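Hekoscombe Pest Prevention Scheme
Progress report to the Skudimora Fund, second period

Where we are, short version. Proofing work nearly done on the terraces, behind on the flats. Rat calls down, mice not. Money fine. One decision needed from you, see further down.
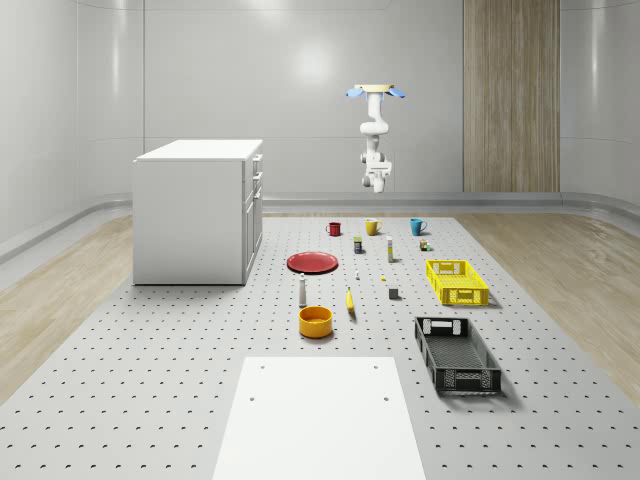

Posted by Gayan Barua, scheme manager | Tue 14 May | Filed under: Reports to funders

Terraces first. All the houses on the Pokside side have now had a first visit and most have had the second. Usual findings: gaps round waste pipes, broken air bricks, a lot of old decking with rats under it. Mesh and mortar for the first two. Decking is harder, people don't want it lifted and I don't blame them. Where the tenant agrees we lift the end boards, clear out, put a skirt of weld mesh in and refit. Where they don't we've left boxes and gone back weekly.

Drains. Hettiarachchi did the camera survey for us and found 3 open laterals from the old wash houses, all of them capped on paper and none capped in the ground. Two are now sealed. The third runs under a neighbour's extension, waiting on his written permission, chased twice. I think that one lateral is feeding most of what's left at the bottom end.

Flats are behind. Access again. Letters went out in December and again after, poor reply both times. Texts work better so we've switched, and the evening slots go first. Block two is the worst for mice, mostly the riser cupboards, where every pipe goes through a hole big enough for a fist. We've started filling from the ground floor up. Should of started there in the first place, we did kitchens first and the mice just moved along.

Cockroaches: a single flat, then the one above it. Gel bait in both, monitors in the four flats touching them. Clear at last check but I'd want another couple of clean checks before I call it.

Wasps not started, too early. Will take queens' nests in lofts as we come across them.

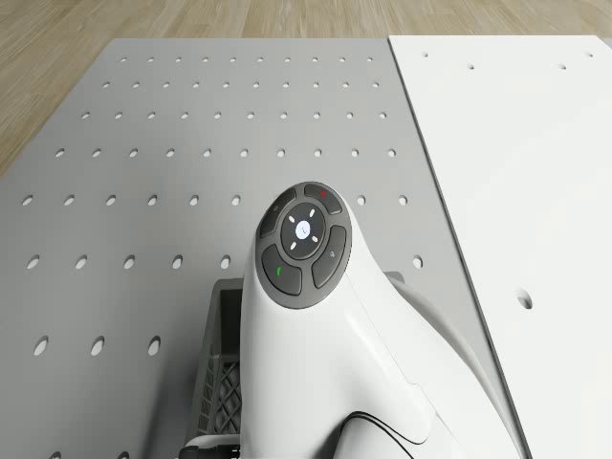
Back to the money. Spent £3,169 this period against a budget of £3,357. The underspend is nearly all mesh and sealant for the flats that we haven't got into yet, so it will go, please don't claw it back. Van costs a bit over. Bait well under, and I'd like to keep it that way, the whole point of the scheme was proofing before poison. No rodenticide put down outdoors this period except in locked boxes at the bin stores.

Staffing. Both technicians still with us. One has passed the wildlife awareness course, the other sits it next month. I've been covering the phone myself on Fridays and it shows, callbacks are slow. Looking at whether the housing office can take first calls and pass them over in one batch at the end of the day.

Bins. Not our job but it matters more than anything we do. Lids missing on the big ones behind block two, food waste bags left beside them over weekends. Have reported it, been given a reference number, nothing since. If the Fund has any pull with the council on this now would be a good time to use it.

Residents' feedback. Mostly good. Several said it was the first time anyone had come back when they said they would. Two complaints, one about mortar on a path (cleaned off), one about a missed appointment, which was our fault, wrong house number on the sheet. Apologised and went the same evening.

What we need from you:

Agreement to move the unspent materials money into next period.

A yes or no on the garages. They weren't in the original bid. There are runs all along the back wall and I can't see the terraces staying clear if we leave them. Could be done with existing kit, mainly labour, say a week and a half. Would rather do it before the summer growth comes up and we can't see the wall.

Next period: finish risers in block two, start block three, seal the last lateral if permision comes through, second visits on the remaining terraces, wasp leaflet out to everyone. Visit sheets and the drain survey are on the shared drive in the usual folder. Ring me if the totals don't match yours, I changed the layout of the spreadsheet and may of missed a row.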